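Lists > Shop-Arm > Simulation > Thread

Re: [shop-arm] Grip width off-center in sim before close

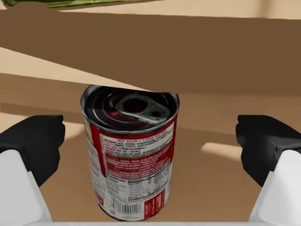

Category: Simulation / Grippers

Llinos Pugh wrote:

> I have the Cleruretti fingers closing on the soup can in Surar and the
> left one always lands first. The can skids to the right, then the right
> finger catches it, and by then the label has turned a few degrees. On
> the bench arm I would blame a bent linkage, but there is no linkage to
> bend in the model. Wrist view attached, taken before the close command.
> Friction is at the default. Is this a contact setting or am I simply
> not centered?

Llinos,

You are not centered. In your wrist view the gap on the left of the can is plainly narrower than the gap on the right, and neither finger is touching yet. With both fingers driven at the same rate, the left one has to arrive first. The contact solver is doing what you asked.

Before you move anything, find out where the offset comes from. There are three candidates, and I have hit two of them on my own build.

1. Mesh origin. Scanned cans often come in with the origin at a corner of the bounding box or wherever the scanner put it. If your grasp target is the object origin, you are aiming at that point and missing the axis of the cylinder. Load the can alone, spin it 360 degrees about its own vertical, and watch whether it wobbles. Mine did.

2. Camera frame against tool frame. If the target is computed from the wrist view, a small yaw error in the camera mount shows up as a sideways error at the fingertips. Put a thin peg at the tool point and check that it stays midway between the tips through the whole stroke.

3. Controller still settling. If you send close on a timer, the arm may not have stopped. Log the joint error and wait for it to drop. I run the physics at 2,000 Hz and hold for 60 ticks after the error is inside tolerance.

The can also seems to lean a little in your view. Some of that will be perspective, as the camera looks down on it and the lid is closer, but print the can's orientation anyway. If it reports any tilt before contact, the collision shape is probably uneven on the bottom. Swap it for a plain cylinder and keep the scanned mesh for display only. The rim and the pull tab do not need to collide with anything in this test.

On friction – leave it alone until the above is sorted. I spent a weekend raising it to stop a can from skidding, and all I got was a can that tipped.

As a stopgap you can close in two stages. Bring the fingers in slowly under low force, let the first contact shift the wrist sideways, then squeeze once both sides report contact. Daveck's close routine does this if you turn on compliance in the lateral axis. It will hide a few millimeters of offset, so turn it off while you measure.

My log from the same test is in the Colombo folder, run 82. Column four is the left contact force and column five is the right. Compare the rise times with yours. If they differ by more than a few ticks after you fix the origin, post the joint log and I will go through it on Monday.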